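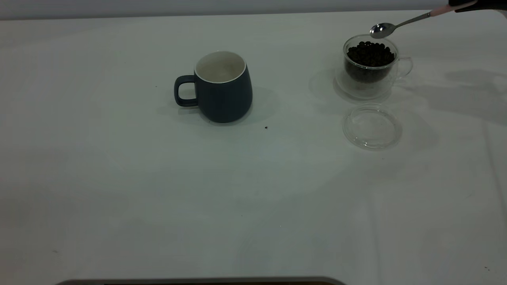

¿Por qué el capítulo 39 de Candine termina en mitad de la boda?

Falta el bloque final del texto en el archivo que distribuye Goltden, y borrar la descarga y volver a bajarla no lo recupera.

Incidencia abierta el domingo, 6 de septiembre de 2026
Producto: Candine, libro 4, edición digital con mapas
Estado: resuelta según soporte, reabierta por el usuario

Descripción inicial
El capítulo se interrumpe cuando la viuda Verhoeven entra en la capilla de Trukmont con la escritura de las tierras en la mano. La página siguiente ya es el capítulo 40. En la edición en papel, que tengo al lado, la escena sigue: se lee la escritura, el hermano menor se marcha a caballo y queda claro quién hereda el molino. Sin eso, el resto del libro no se entiende.

Respuesta de soporte
Nos piden cerrar sesión, borrar la caché y descargar de nuevo. Indican también que el corte «podría responder a una decisión narrativa».

Comentario del usuario
Hecho todo, en ese orden y en 2 dispositivos. Mismo corte, misma palabra. Lo de la decisión narrativa me cuesta creerlo: la última frase acaba en una coma.
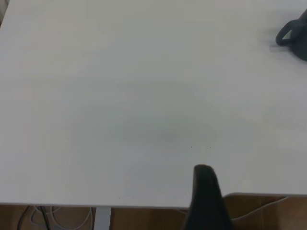
El mapa de la finca tampoco está bien. Se abre encajado contra la esquina superior derecha y no deja desplazarlo, así que del valle sólo se ve el camino de entrada. Para quien no tenga el libro a mano: queda como la taza oscura de la foto de encima, con el asa vuelta hacia dentro y buena parte del cuerpo perdida por la derecha, y el resto de la pantalla en blanco. El molino cae justo en lo que no se ve. Soporte dice que con dos dedos se aleja la imagen. No se aleja.

Segunda respuesta de soporte
Archivo corregido y publicado. Recomiendan esperar 6 horas y dan la incidencia por resuelta.

Comentario del usuario
Esperadas. El capítulo ha ganado un párrafo y ahora se corta cuando abren la escritura. El mapa, igual. Me gustaría saber si alguien lo comprobó antes de marcarlo como resuelto, porque se tarda poco en pasar una página.
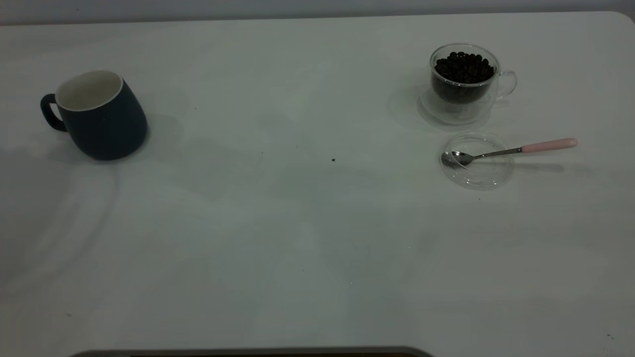
La versión corregida trae además otra cubierta, cosa que no había pedido. La de papel es azul marino con un filete blanco fino en el borde y las guardas blancas; los tonos son casi los de esa taza, azul por fuera y blanca por dentro, con la línea clara en el canto. La digital sale ahora en verde y con el título del libro anterior. Puede ser un descuido con la imagen, pero sospecho que han mezclado los archivos de dos tomos, y eso explicaría también que el índice anuncie un epílogo en diciembre que en este libro no existe.

Pendiente
Texto completo del capítulo 39, mapa desplazable y cubierta del tomo que corresponde. No acepto el vale ofrecido para la próxima entrega hasta poder leer esta. Dejo la incidencia abierta.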